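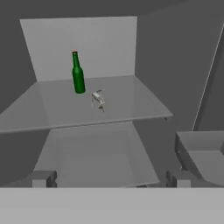 Which gripper did better on the bottle, the wide one or the narrow one?
The wide one, by a small margin, and mostly on the approach.

Filed under: Bench Diary / Simulation / Grippers
Wednesday, July 12, 2023
Posted by the Nesdale bench

Slept badly, started early. The plan for the day was to finish the gripper comparison in the simulator and then get the new arm model loaded in the kitchen. I got through most of it.

The two grippers are the Wukero parallel and the Skuvent parallel. On paper they are close. The Wukero opens wider and has stepped notches on the inner faces of the fingers. The Skuvent is narrower and has flat pads. I ran both on the tabletop task, which is to pick up the green bottle and put it down in the bin below the table. Same controller for both, same gains, physics at 2000 steps a second. I don't like running it that high because the machine gets loud and everything crawls, but at lower rates the contacts buzz and I end up measuring the solver.

The Wukero got the bottle every time on the body. On the neck it did worse. The glass is narrow up there and the fingers tend to meet it off center, and then the whole bottle swings. The Skuvent was steadier on the neck but fussier on the way in. If the wrist is off by 5 millimeters, one finger touches first and the bottle tips back. I tried slowing the last part of the descent and that helped, at the cost of a longer cycle.

The small crumpled object next to the bottle is still a problem for both. The collision shape is poor, I think. It's a few convex pieces stuck together and the fingers catch in the gaps. I'll redo it before I write down any scores for it.

Lunch at the desk. Then an hour lost to a joint limit with the wrong sign in the Frimpong arm file. It loaded fine and then folded up on itself as soon as the controller turned on. Fixed now, and I left a note in the file.

Afternoon was the kitchen. I wanted to know if the arm could work over the sink without the elbow hitting the upper cabinets.

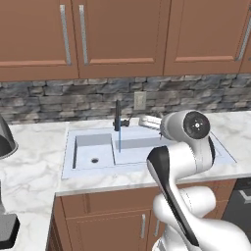
Frimpong arm at the double sink, kitchen setup.

The reach to the left basin is all right. Anything behind the faucet is bad — the planner wants to go over the top of the gooseneck, and the path gets very long. I moved the base once and it improved, but then the dishwasher side got tight. I'd like to try the impedance controller here before moving the base again. Position control near a faucet makes me nervous even in simulation.

The fixed view is also not ideal. The arm hides part of the right basin, so for that side I'd want a wrist camera or a second view from the left. I wrote both down and didn't start on either.

Left to do: new collision shape, neck grasps again with the slower descent, wrist camera. Stopped at 6 and went for a walk.

3 comments

gearlash: Did you match the pad friction between the two? Flat pads usually need a bit more to keep up with notched ones.

Nesdale bench: Same friction on both for now. I'll do a second set with it tuned for each.

tinbench: We had the same trouble with convex pieces. Shrinking the contact margin fixed most of the catching for us.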